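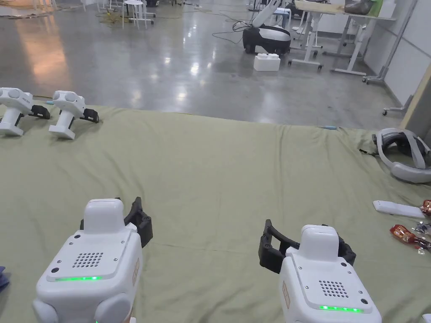

I have been on a tablecloth kick since March and I'm not sorry. It started when my neighbor Rūta Jankauskaitė gave me a bag of old linens she was clearing out, and I took it mostly to be polite (I own one table, it seats four, how many cloths does a person need?). Well. I now have a drawer that doesn't close. The one I keep coming back to is sage green, and I've decided sage green is the most forgiving color there is for a work surface. White things look crisp on it, black things look crisp on it, and even a couple of red snack wrappers over by the edge look sort of cheerful. Try that on a cream cloth and all you'll see is the wrappers.

So, what I've learned about covering a big table that people really use. First of all, buy bigger than you think. I measured my mother's old folding table at 90 inches, went to the fabric place in Osholm, and bought exactly 90 inches of cotton like a genius. Then I washed it. You can guess the rest! It's now a very nice cloth for a slightly shorter table, and I gave it to Margus Lill for his potting bench, where it has already met a bag of compost.

The second time I got a heavier cotton from Workneh, the little shop on the Olbridge road with the bolts stacked up to the ceiling. I paid a bit more than I wanted to, but the weight makes such a difference. A light cloth slides every time you pull something toward you, and everything you set down comes along for the ride. The heavy one stays put. I washed it twice on warm before I hemmed it, and it came out soft and a little rumpled, and I have made my peace with rumpled. I am not ironing a thing that size. I did try once, on the floor, on a towel, and my knees had opinions for days.

About the floor, while I'm there — we moved our big table out to the back room at Jillholm last fall and the concrete in there is gorgeous and freezing and it makes every sound louder. Set a mug down on bare tabletop and it's like a gunshot. With the cloth on you get a soft little thud. I hadn't thought of that at all when I bought it, I just wanted something pretty to look at, but it may be my favorite part.

Other small things, in no order. Dark green shows lint and sage mostly doesn't. Chocolate comes out with dish soap and cold water if you get to it the same day. Curry does not come out, ask me how I know. If you hate hemming, that iron-on tape held up for nearly five washes on mine before one corner let go, and I just went over the corner by hand in front of the TV. And shake it outside! I used to fold the crumbs in and put the whole thing away, and then wonder what was crunching in the drawer.

Next I want to try dyeing one of Rūta's old white ones, the one with the tea ring right in the middle that I've scrubbed at forever. I'm thinking a dusty blue, or maybe the same green again so I have a spare for laundry day. If you've dyed something that big in a regular top loader, tell me how it went and whether your next load of socks came out tinted. I've got the dye sitting on top of the machine and I keep walking past it.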